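Keeping a page-turning cell running: gripper care on the Furnevlow bench
Speaker notes – Khalil Mahasneh, Wilside maintenance meetup, October 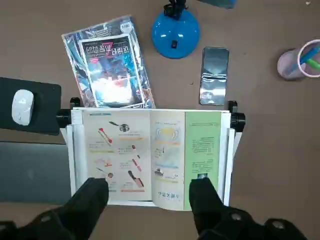

Wrist view, straight down. Both fingers at the lower part of the book, stand knobs at the far side.

Slide 1. Start on the picture and leave it up. Point out the blunt tips and the screws on the black parts. Most of this talk is about those screws and tips.

Say who I am. I look after one cell at Jalton. Two-finger gripper, wrist camera, one table. The job is handling open books on a stand. Munther Jaber wrote the motion side and will take those questions at the end.

Slide 2. Why books are hard on a gripper. The forces are small, so people assume there is no wear. Paper is abrasive and it leaves dust. Coated paper is slick, and a tip that has picked up a polish slides on it. We were blaming the software for slips for most of a month before we cleaned the tips.

Slide 3. Service intervals. Read them out, people will want to write them down.
Every 500 cycles: wipe both tips with a lint-free cloth and alcohol. Let them dry.
Every 4,000 cycles: pull the tips, check for a rounded edge, swap as a pair. Never one side only.
Every shift start: finger screws, by hand driver, before power.

Slide 4. Screws. They back out slowly. The first sign is a finger that closes a little late compared with the other one. We use a paint line across each head and onto the arm, so a turned screw shows at a glance. Medium threadlocker, one drop. Somebody used the permanent kind once and we lost a finger getting it apart. (Pass the broken one around if I remembered to bring it.)

Slide 5. The stand. This gets ignored because it isn't part of the robot. A stand with a loose knob moves when the gripper touches the book, and then the taught positions are wrong. Check both knobs. Push on the side supports. If anything gives, tighten first and reteach second. Doing it the other way round costs you the whole morning.

Slide 6. Camera. Wipe the lens when you wipe the tips. Then open the live view and look for three things:
– both tips visible at the bottom of the view
– both side supports of the stand visible
– no glare on the page itself
Go back to the picture here. The plastic wrapping behind the stand throws a bright patch and the glossy device off to the side has one too. The page is clear, and that is the part we check. If glare lands on the page, move the lamp before touching exposure.

Slide 7. Log sheet. Show ours. Date, cycle count, what was done, initials. The Li controller keeps its own counter but it resets on a firmware update, so we write the number by hand. Ours was at 134 when I found out about the reset. It should have been well past a tip change.

Slide 8. Numbers. Since we started the routine, the longest run without a slipped page is 165 turns. Before that we rarely got through one book. Same tips, same motion program – only the cleaning and the screw check changed.

Slide 9. What I haven't solved. Dust in the finger joint. Compressed air pushes it further in. A soft brush works but takes too long. Ask the room what they use.

Hand over to Munther for motion questions. Leave the interval slide on screen during questions.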